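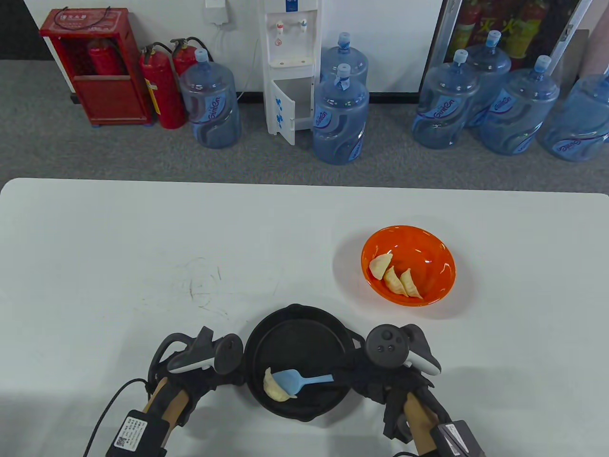

Tilik-Empanadillas: conjunto de demostraciones de manipulación con dos pinzas de mano

Versión 2 del conjunto. Sustituye a la anterior, que queda retirada porque los relojes de las dos pinzas no estaban alineados.

Resumen

Tilik es el proyecto de curso del club de robótica de Ilerbridge. El conjunto reúne 1.442 episodios de una tarea de cocina simulada sobre mesa: pasar empanadillas entre una sartén y un cuenco con ayuda de una espátula. Las demostraciones las graba una persona con una pinza en cada mano. Está pensado para prácticas de aprendizaje por imitación y para la prueba de manipulación de la liga interna Grirkitz.

Tarea

Material de mesa: sartén negra de dos asas cortas, cuenco naranja, espátula de silicona azul claro y empanadillas de color crema. La mesa es blanca.

Variante A (sacar). Las empanadillas empiezan en la sartén. La espátula se introduce por debajo de la pieza, se levanta y se descarga en el cuenco. El episodio termina cuando la sartén queda vacía y la espátula apoyada.

Variante B (devolver). Recorrido inverso, del cuenco a la sartén. Se admite coger la pieza directamente con la pinza.

El número de piezas en cada recipiente al inicio cambia de un episodio a otro y no está anotado. La posición del cuenco se modifica entre tandas; la sartén se mantiene frente al operador.

Equipo de captura

Dos pinzas con mango de madera. Cada una lleva un mando con seguimiento de posición, sujeto con soportes y correas de tela, y una caja de electrónica negra con etiqueta en la base del mango. Los soportes se montan en el taller del club; los planos están en la carpeta hardware/. La vista general procede de una cámara a la altura de la cabeza.

El código de sincronización es una adaptación de la biblioteca Berrada, mantenida por la promoción anterior. Los cambios respecto al original se detallan en sync/CAMBIOS.txt.

Estructura de carpetas

episodios/ una carpeta por episodio, con numeración correlativa
episodios/NNNN/cabeza.mp4 vídeo de la vista general
episodios/NNNN/izq.csv trayectoria de la pinza izquierda
episodios/NNNN/der.csv trayectoria de la pinza derecha
episodios/NNNN/meta.json variante, tanda, resultado, observaciones
hardware/ planos y lista de piezas
sync/ alineado temporal
scripts/ carga, validación y visualización

Campos de las trayectorias

t: tiempo en segundos desde el inicio del episodio.
x, y, z: posición del mando en metros, en el sistema de la mesa.
qx, qy, qz, qw: orientación como cuaternión unitario.
apertura: valor normalizado entre 0 (cerrada) y 1 (abierta).
valido: 0 si se perdió el seguimiento en esa muestra.

El origen del sistema de la mesa se fija al comenzar cada tanda y no es comparable entre tandas. Para mezclar tandas hay que trabajar con poses relativas.

Anotación

El campo resultado admite los valores completo, parcial y fallo. Un episodio es parcial si queda alguna pieza en el recipiente de origen. Es fallo si una pieza cae a la mesa y no se recupera. Cada episodio lo revisan 2 miembros del club por separado; en caso de desacuerdo se guarda la etiqueta más baja y se anota en observaciones.

Uso

python scripts/validar.py episodios/
python scripts/ver.py episodios/0001 --pinzas ambas

La validación comprueba que los tres archivos de datos existan, que las marcas de tiempo sean crecientes y que los cuaterniones estén normalizados. No comprueba el contenido del vídeo.

Limitaciones conocidas

Una sola mesa y una sola sala. El fondo incluye pared blanca, dispensador de agua, garrafas azules y extintores, y un modelo puede apoyarse en esos elementos como referencia. Se recomienda recorte o aumento de datos.

La superficie de la mesa tiene marcas grises tenues en la parte izquierda. No se han eliminado del vídeo.

Los mandos tapan parte del borde de la sartén cuando las dos pinzas trabajan cerca de ella.

No hay medida de fuerza. El contacto entre la espátula y la sartén solo puede inferirse de la trayectoria y del vídeo.

La placa está siempre ausente: ningún episodio incluye calentamiento ni cocinado.

Reglas para la liga Grirkitz

Los equipos pueden entrenar con todo el conjunto excepto la última tanda, reservada para evaluación. Se permite añadir datos propios si se entregan en el mismo formato antes del cierre de noviembre. No se aceptan trayectorias corregidas a mano. Las entregas se hacen por rama, con el nombre del equipo, y deben pasar validar.py sin avisos.

Licencia y contacto

Datos: CC BY 4.0. Código: MIT, salvo sync/, que conserva la licencia de Berrada. Las incidencias se abren en el repositorio con el número de episodio en el título. Los episodios con error confirmado se mueven a retirados/ y su número no se reutiliza.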